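Where Our Old Clothes Go: My Term Project on Clatville's Secondhand Trade

I picked this topic because my closet was a disaster and I figured I could get a grade for cleaning it (I sort of did!). The plan was to follow donated clothes through Clatville, starting at people's homes and ending at the Ellura thrift store on Singhal Street.

Most of the work was a paper survey. I left forms at the library and the laundromat every Sunday in February, and people were way nicer about filling them out than I expected.
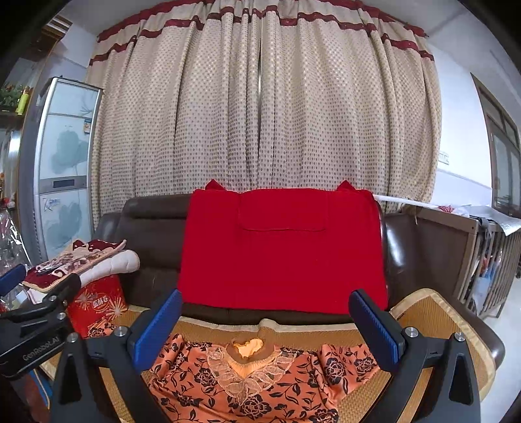 The big question was why we hang on to stuff we don't wear. Lots of people wrote that it was a gift, or that it might fit again someday. Knitwear came up over and over, and I get it, my own sweaters are the last thing I'd give up.

Next I went through the Ellura donation log. It listed 2,617 items for the season, and 1,456 of them made it to the sales floor. The rest went to Flerkadano, a rag recycler outside town. I'd guessed the store sold nearly everything, so I was pretty far off.

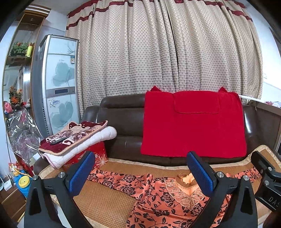 Sorting is faster than you'd think. I got to try it for two afternoons and I was terrible at it, mostly because I kept stopping to look at the buttons. Missing ones are a big reason good shirts get rejected. 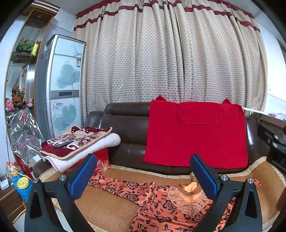
Brown leather sofa with a woven mat on the seat.

If I did this again I'd ask about shoes too, and I'd make the form shorter. Page two came back blank a lot.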